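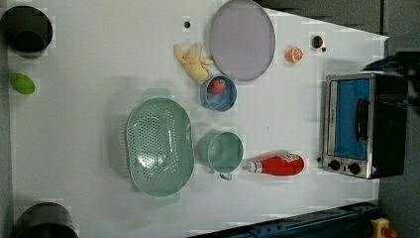

Toy food

Toy food is a class of plaything that imitates fruit, vegetables, bread, meat and prepared dishes. It is used mainly in pretend cooking and shopping games, usually together with small bowls, plates, pots and other containers. Full-size household dishes are often used in place of toy ones.

Materials

Most toy food is made of molded plastic, wood, felt or plush fabric. Molded pieces may be hollow or solid. Hollow pieces are light and cheap to make but can crack along the seam – citrus and egg shapes are the usual exceptions, as their curved walls spread the load. Plush pieces are sewn from cut panels and filled with polyester fiber. A peeled banana, for instance, needs separate panels for the skin and the inner fruit, and is normally made in pale yellow. A toy strawberry is recognized by its red body, green leafy top and a pattern of seeds, which may be printed, painted or pressed into the surface.

Cut and whole forms

Pieces are sold whole, halved or in sections. Halved citrus shows the cut face, with lighter lines running out from the center to mark the segments. In cutting sets the halves are joined by hook-and-loop pads or magnets and can be parted with a blunt toy knife.

Scale

Makers rarely agree on scale. The Trumholm range, introduced as a boxed set of 23 pieces, was close to life size for small fruit and reduced for melons and loaves. Mavo sets were reduced throughout. A later Dogbe series of 41 pieces mixed the two, and a lime in that series is nearly as long as its lemon half. Mixed collections therefore tend to be uneven, though this has little effect on play.

Tableware

A basic table setting consists of one large plate, one or more small bowls and a deep pot. Plates with a raised rim hold round pieces better than flat ones. Small bowls are commonly used for single fruits or for sorting by color. Skimex sold bowls separately in packs of 5.

Cleaning and storage

Plastic pieces are washed by hand in warm water with mild soap. Hollow pieces with a vent hole should be kept above the waterline or squeezed out and dried with the hole facing down. Plush pieces are surface cleaned or washed in a mesh bag, then air dried. Sets of more than 20 pieces are easier to keep in a shallow bin than in a deep one – small items such as berries settle to the bottom.

See also: Play kitchen; Pretend play; Tableware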